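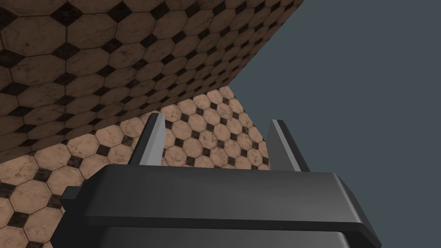

여학생 대상 게임·영상 제작 캠프, 보내보신 분 계세요?
자유게시판 > 교육/진로
작성자: 귤껍질차

중2 딸 키우는 엄마예요. 아이가 작년부터 혼자 게임 기획 노트를 쓰더니 이제는 진짜 만들어 보고 싶다고 난리입니다 ㅎㅎ 그래서 알아보다가 룬홀름(Lurnholm)이라는 곳에서 하는 여학생 과정을 찾았어요. 7월 방학 때 하는 집중반이고, 게임 디자인이랑 3D 애니메이션, 단편 영상까지 맛보기로 다 해본다고 합니다. 강사도 전부 여성이고 조교로 대학생 언니들이 붙는대요.

저는 설명회 듣고 나서 제가 더 신났는데(저 중학생 때 이런 게 있었으면!!) 남편은 여학생만 모으는 게 꼭 필요하냐고 하네요. 보내보신 분, 아니면 비슷한 과정에서 가르쳐 보신 분 이야기 듣고 싶어요. 아이는 코딩은 블록코딩까지만 해봤고 그림은 좋아합니다.

RE: 새벽네시렌더
올해 7월에 저희 큰애가 다녀왔어요! 결론부터 쓰면 진짜 좋았습니다. 저희 애 반은 18명이었고 조교가 조별로 붙어 있어서 질문을 못 하고 넘어가는 일이 거의 없었대요. 원래 학교에서는 손도 안 드는 애인데 마지막 발표회 때 마이크 잡고 자기 게임 설명하는 거 보고 저 울 뻔했잖아요 ㅠㅠ

첫 주는 웹이랑 게임 기초, 둘째 주는 애니메이션이랑 촬영이었고요. 조별로 하나를 골라서 완성하는 건 셋째 주부터예요. 저희 애 조는 '발테트뷔(Baltetby)'라는 섬마을을 배경으로 편지 배달하는 게임을 만들었는데 아직도 집에서 혼자 고치고 있어요. 우체국 고양이 대사가 계속 늘어나는 중입니다.

RE: 모노톤
찬물 끼얹으려는 건 아닌데, 저는 좀 생각이 달라요. 저희 딸도 같은 과정 다녔고 재미있게 했습니다. 근데 분야를 너무 많이 넣었어요. 게임, 웹, 영상, 애니메이션, 방송까지 다 하니까 깊이 들어가려고 하면 다음 단원으로 넘어갑니다. 이미 뭘 좀 만들어 본 아이라면 답답할 수 있어요. 저희 애가 그랬고요.

그리고 여학생만 모으는 것도 저는 반반입니다. 캠프에서는 편했는데 학교 동아리 돌아가니까 남자애들이 키보드 먼저 잡는 건 그대로더라고요.

RE: 새벽네시렌더
@모노톤 분야 많은 건 인정이요 ㅋㅋ 저희 애도 방송 제작은 하루 하고 끝나서 아쉬워했어요. 근데 저는 그래서 좋았던 게, 애가 자기가 코딩보다 시나리오 쓰는 걸 더 좋아한다는 걸 거기서 처음 알았거든요. 한 가지만 하는 학원이었으면 몰랐을 거예요.

RE: 카예타노C
안녕하세요, 한국 산 지 오래된 Cayetano Cordero입니다. 스페인 톨레도에서 청소년 영상 워크숍을 했고 지금은 한국에서 편집 일을 합니다. 맞춤법 틀려도 봐주세요!

제가 가르칠 때 혼성반도 하고 여학생반도 했는데요, 제일 많이 달라지는 건 역할 나누는 시간이었습니다. 혼성반에서는 여학생이 의상이나 기록을 맡겠다고 먼저 말하는 경우가 많았어요. 여학생반에서는 카메라, 조명, 편집을 누군가 꼭 해야 하니까 다들 한 번씩 만져 봅니다. 그다음에 혼성반에 와도 카메라를 달라고 하는 학생이 꽤 있었어요. 전부는 아닙니다. 모노톤 님 말씀처럼 돌아가면 다시 조용해지는 학생도 있었고, 그건 학교 쪽에서도 도와줘야 한다고 생각해요.

RE: 귤껍질차 (글쓴이)
우와 역할 나누는 이야기는 생각도 못 했어요. 저희 애도 학교 조별과제 하면 늘 PPT 꾸미기 담당이거든요... 남편한테 이 댓글 그대로 보여줬습니다 ㅎㅎ

혹시 노트북은 개인 지참인가요? 집에 있는 게 너무 오래돼서 3D 프로그램이 돌아갈지 모르겠어요.

RE: 새벽네시렌더
수업 때는 거기 컴퓨터 써요! 집에서 이어서 하고 싶으면 파일 담아 올 외장하드만 하나 챙겨 주세요. 저희는 안 챙겼다가 첫 주 작업물을 메일로 쪼개서 보내느라 고생했어요.

RE: 픽셀도토리
저는 재작년에 다닌 학생 본인이에요! 지금 고1이고요. 저는 비얀나라고 부르던 선생님, 본명이 Biljana Atanasov 선생님인데 그분 애니메이션 수업이 최고였어요. 공 튀기는 것만 하루 종일 시키시는데 이상하게 안 지루해요. 제 공이 프레임 276장짜리였는데 선생님이 다 넘겨 보시고 "이 공은 지금 기분이 나쁘구나" 하셔서 다 같이 빵 터졌어요 ㅋㅋㅋ 무게를 너무 늦게 줬던 거예요.

그때 같은 조였던 친구들이랑 '누카트게이트(Nukatgate)'라는 팀 만들어서 지금도 게임 만들고 있어요. 무료로 올린 첫 게임 다운로드가 거의 2,000이에요!! 버그 제보가 더 많은 것 같지만요.

RE: 모노톤
@픽셀도토리 오 축하해요. 그 게임 제목 뭐예요? 딸한테 보여주고 싶네요. 저희 애는 팀이 캠프 끝나고 바로 흩어졌는데, 이어지는 모임 같은 게 있었으면 제 평가도 달라졌을 것 같아요.

RE: 픽셀도토리
감사합니다! 제목은 '등대지기의 간식'이에요. 후속 모임은 저희 때도 공식적으로는 없었고 저희끼리 단톡방 만든 거예요. 발표회 날 연락처 안 받으면 진짜 끝이니까 따님한테 꼭 말해 주세요!

RE: 뜨개하는개발자
현업 개발자인데 한마디만요. 블록코딩까지만 했으면 딱 좋은 시기 같아요. 지금 쓰고 있다는 기획 노트 꼭 들고 가라고 하세요. 저희 회사 신입들도 기획을 글로 못 써서 힘들어하는데 중2가 벌써 노트를 쓴다니 너무 멋지잖아요. 다만 모노톤 님 의견도 맞는 게, 다녀와서 뭘 더 하고 싶은지 정해지면 그때는 한 분야만 하는 수업을 찾아주세요.

RE: 귤껍질차 (글쓴이)
댓글들 저녁 먹으면서 아이랑 같이 읽었어요. 픽셀도토리 님 글에서 애가 숟가락을 내려놓더라고요 ㅋㅋ 지금 방에서 '등대지기의 간식' 깔고 있습니다. 내년 7월 반으로 신청하려고 하는데 접수가 언제 열리는지 아시는 분?

RE: 새벽네시렌더
저희 때는 봄에 열렸고 생각보다 빨리 찼어요. 홈페이지에서 알림 신청부터 해두세요. 저희 둘째도 내년에 넣을 거라 어쩌면 같은 반이겠네요!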